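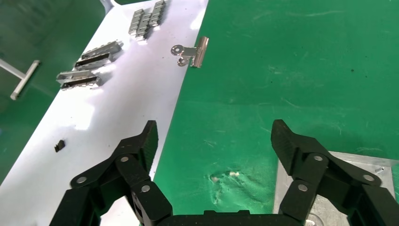

The slow work of teaching a hand to pick things up

By Vanderleia Medeiros
9 Oct 2022

At Grumitz, a contract assembler of small metal hardware, the morning's work is measured in episodes. One episode is one attempt: the operator moves the arm to a part, closes on it, carries it to where it belongs and lets go. Then a person resets the bench and the operator goes again.

The company wants a system that can sort and place loose parts without being programmed for each one. To get there it needs examples, and since May it has been recording them at a bench in the corner of its Nuscombe plant. A good shift gives 169 usable episodes. A bad one gives 30.

"People ask how long until it learns," says Risel, the technician who runs the bench. "I tell them to ask me how many we threw out."

An episode gets thrown out for dull reasons. The operator hesitates too long above a part. Two parts come up together. The recording from one camera starts late and no longer lines up with the others. Each of these has a code on the log sheet, and there are nine codes in all. Code 7, "operator correction," causes the most argument. Some on the team want to keep those episodes, on the grounds that a system should see mistakes being fixed. Others want only clean runs. For now they are stored in a separate folder.
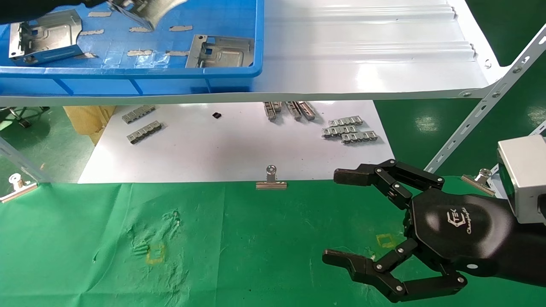 Variety is the other half of the job. A system trained on parts that always sit in the same place will learn the place and ignore the part, so the layout on the bench has to keep changing. Risel works from a printed list that says which parts go out and how far to turn them. The list does not cover everything. Strips of perforated metal end up lying near one another on the white paper, and a black square far smaller than any of them sits by itself near the middle. Small pieces like that are the hardest to grasp, and the list calls for them in one episode out of nine.

The surface gets less attention than the parts, though it matters too. Green cloth wrinkles and wears with use, and the team decided early on to leave the marks alone. A spotless bench would make prettier recordings, Risel says, but the plant does not have any spotless benches.

Operators work in blocks of 30 minutes and then swap with whoever has been resetting. The swap was introduced after the first month, when the logs showed that grasps got sloppier late in a session. It had a second benefit. No two people approach a part the same way – one comes in low from the side, another straight down – and the recordings now hold both habits.

Cavalcanti, the engineer in charge of training, reviews a sample of each day's episodes before they go into the set. She watches them at double speed with the log sheet beside her. Most take a few seconds. When she finds a fault the operator missed, she writes the code in red and sends the sheet back to the bench.

The next batch will add parts that overlap, which the current system handles poorly. The list for it runs to seven pages, and Risel has already asked for a second person on resets.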